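Ask the woman who runs home collection for Gomosier what she does all day and she laughs before she answers. "I fold laundry on other people's beds," she says. "Then I mess it up and fold it again. I love it!"

Gomosier is the cloth-handling project at Binow, and its aim is easy to say and hard to reach: a robot that can pick up a garment it has never met and do something sensible with it. For that, the learning system needs examples, lots of them, made by people with a gripper in each hand. The target for each home is 200 episodes. The last one, a two-day visit that wrapped up on a Friday, came in at 197.

"Three short, and I was fine with that," she says. "We could have squeezed out three more at the end, but tired hands make sloppy demonstrations, and the model learns sloppy just as happily as it learns neat."

Why beds, and not a nice clean table in the lab? She lights up at this one. A mattress gives when you press on it, she explains, and the sheet wants to come along with whatever you pinch. "On a table you can get away with a lazy grasp. On a bed you grab a corner and find you've got two layers and a bit of sheet. Those are the moments I want in the set – the grab, the little pause, the second try."
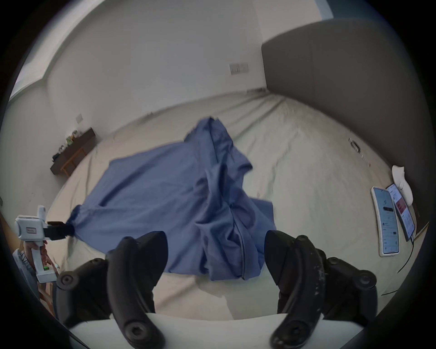
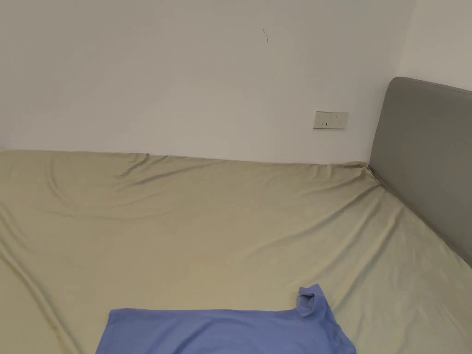 Binow – Home Data Team

Corners are her favorite subject. A new collector spends a whole morning on nothing else: find one, pinch it, lift, let go. Most people close the jaws too early, she says, and too far in from the edge. After 90 minutes or so of practice they stop looking at the gripper and start looking at the cloth, and from then on the recordings get good.

The files go into Amia, the team's review tool, where a second person watches every episode and marks where each grasp begins and ends. It is slow work, and she does her share of it. "You see things you missed with your own hands. I watched myself smooth a sleeve the same way 30 times in a row, and I thought, well, that's a habit, and now it's the robot's habit too." Since then collectors swap sides of the bed between batches and start from a different heap each time.

What comes next is Sarmiento, a second round with towels, pillowcases and kids' clothes, and a target of 300 episodes per home. Fitted sheets are on the list as well. Can she fold one herself?

"Badly," she says. "But I'm getting better, and I've got it all on file."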